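The day the arm kept on pushing

I have worked in the trial room at Pemley since the February before last, and in that time I have grown fonder of our robot arm than a grown person probably should be of a thing that is bolted down. I say good morning to it. I have been known to tell it that it has done well. So please take what follows as coming from a friend of robots, and of this one in particular, and not from somebody who has been waiting for an excuse to have them all thrown in the canal.

Pemley, for those who come to this page from elsewhere, is a small place that tries out furniture handling for other people. A maker sends us chairs, and we find out whether a machine can be taught to tuck them in, turn them round, nudge them out of the way of a cleaning trolley, and generally do the dull straightening-up that somebody has to do in every office and library and canteen in the land. It is a modest sort of work and I like it very much. The chairs we had on trial this year came from Jutwood, who make good solid office seating, and the software that decides how hard the arm should push is called Vesix.

What went wrong was a small thing. I want to be clear about that, because when I tell people there was "an incident with the robot" their eyes go wide and I can see them picturing something off the television. The arm had been asked to bring its fingertip up against the side of a chair seat and give it a gentle push to the right, as it had done 397 times before without any bother at all. On the next go it made contact, the chair didn't move, and the arm carried on pushing. Vesix has a limit for this. When the force passes 30 newtons (which is a firm lean, the sort of push you might give a sticking door) the arm is meant to stop, back away and put up a message. It did none of those. It pushed until the chair went over, and it went on reaching into the space where the chair had been, and it was still reaching when my colleague got to the red button.

My colleague had been standing on the other side of that chair a little while before, picking up a dropped pen.

That's the whole story, really, and nothing was broken but a castor. But I have been turning it over ever since, on the bus and in the bath and while I ought to have been listening to people, and I find I have rather a lot to say about it.

We are, I think, very good at noticing when a machine does something and very poor at noticing when it has stopped being able to not do something. The arm looked perfectly well that morning. It moved as smoothly as it always had, and the fingertip came up under the seat just where we wanted it. If you had walked in and watched you would have said what a clever thing, and so did two visitors from the floor above. Meanwhile the little sensor that tells Vesix how hard it is pressing had frozen at its last reading, which was nothing, or as near to nothing as makes no odds. As far as the arm knew, it was waving a finger about in empty air. Of course it kept on going! I would keep on going too, if I couldn't feel the door.

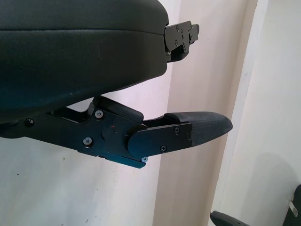 OPINION | MACHINES AT WORK

Now, the fault itself has been found and mended. A plug had worked itself a little way out of its socket, and the program, when it stopped hearing anything new from the sensor, simply went on using the last thing it had heard. The people who look after Vesix for us were kind and quick about it, and there is now a check that stops the arm if the reading stays exactly the same for too long. I am told that a real sensor is never perfectly still, that it always shivers a bit even when nothing is touching it, and so a perfectly steady reading is a warning in itself. I thought that was rather lovely when it was explained to me, and also that it would have been good to know in the spring.

What bothers me is how the conversation went afterwards. The word that came up over and over was "rare". It was a rare fault. A plug like that hardly ever comes loose, and when it does it usually comes out all the way, and then everything stops as it should. All of this is true, I'm sure. But I noticed that each time somebody said "rare" the room relaxed a little, as though the word were a kind of repair. We had a plan to run 1000 pushes by the end of the summer, and there was a strong feeling, which I shared, I'm ashamed to say, that we ought to tighten the plug and get back to it.

I don't think rare is much comfort if you have built the whole safety of a thing upon one small part. A cooker that leaks gas only once in a blue moon is still a cooker you want a second tap on. We had one sensor, and one limit that depended upon that sensor, and a red button on a post by the door. When I say "by the door" I mean that a person kneeling beside the chair could not have reached it. We all knew where the button was. We had walked past it every day. I had hung my cardigan on that post more than once, and I shall not be doing so again.

There is an argument on the other side, and I would like to give it its due, for the people who put it to me are not fools. It goes like this. The arm is not a strong one. It is slow, it has padding on its fingertip, and the worst it can manage is to tip a chair or give somebody a bruise on the hip. People bruise themselves on office furniture all the time with no robot in the building. If every small machine has to be fitted out as though it were a steel press, then no small machine will ever be made, and the straightening-up will go on being done by tired people at the end of long shifts whose backs hurt. I have done that work. I cleaned a college for some years before I came here, and I put a great many chairs back under a great many tables, and I would have been glad of any help going.

So I feel the pull of that, I really do. But I think it gets the matter a bit sideways. What frightened me was never the strength of the arm. It was that we had all agreed on what the arm would do when it met something that wouldn't move, we had written it down, we had told the visitors about it, and we had let ourselves stand nearer and nearer to it on the strength of that promise. A weak machine you trust too much can hurt you in ways a strong one never gets the chance to, simply by your being closer. My colleague would not have dreamt of crouching in front of a fork-lift.

And these things are meant to go out among people who haven't been told anything at all. The whole idea of the chair work is that it happens where the public are. There will be a child under the table, sooner or later, or a dog, or somebody like my late aunt, who could not pass a chair without sitting in it whether or not it was moving at the time. None of them will know that there is a limit, and they shouldn't have to.

I have three things I would ask for, and none of them costs much. I should like the arm to have a second way of knowing that it is stuck, one that doesn't use the same wire. It turns out (I asked) that the motors themselves can give a fair idea of how hard they are working, and that this had been switched off in our trial because it made the arm stop too often. I should like to see it switched back on, and to put up with the stopping. I should like a button that can be reached from the floor. And I should like somebody to test the stop itself every morning before anything else is done, by putting a hand, or better still a sack of something, in the way and watching to see that the arm gives up. We tested the pushing all day long. In the whole of the trial we had tested the stopping 3 times, all of them in the first week, when everyone was still a bit nervous and therefore sensible.

That last one is the one I care about most, and it is the one I have had the most trouble getting people to be interested in. I do understand. It is dull to watch a machine stop. It doesn't make a nice film to send to Jutwood. There is no number at the end of it that goes up. When I first put the sack of rice on the chair and asked for a morning check, I was teased for it, quite gently, and the sack was given a name, Matić, after the label on it, and for a week or so Matić was asked for his views on everything. I didn't mind. The sack has stayed, and people have begun to do the check without my asking, and the other day I came in late and found it had already been done and written in the book.

I have been asked whether I still like working with the arm, and I do. I said good morning to it again the very next day, from slightly further off. It can't be blamed for a loose plug, any more than I can be blamed for a cold. But I look at it differently when it comes up to the side of a seat and reaches out, so carefully as it seems, with that soft dark tip. I used to think I was watching it be gentle. It has no more gentleness than we have remembered to put in that morning and checked, and I would like the people who sell such things, and the people who buy them, to have that in their minds while the first ones are being carried in through the doors.

The button has been moved, by the way. It is on a long lead now and you can put it down beside you on the floor. I asked for a second one for the far side of the room and was told it would be looked into, and I mean to go on asking.

The writer works in the trial room at Pemley. This piece first appeared in October 2021.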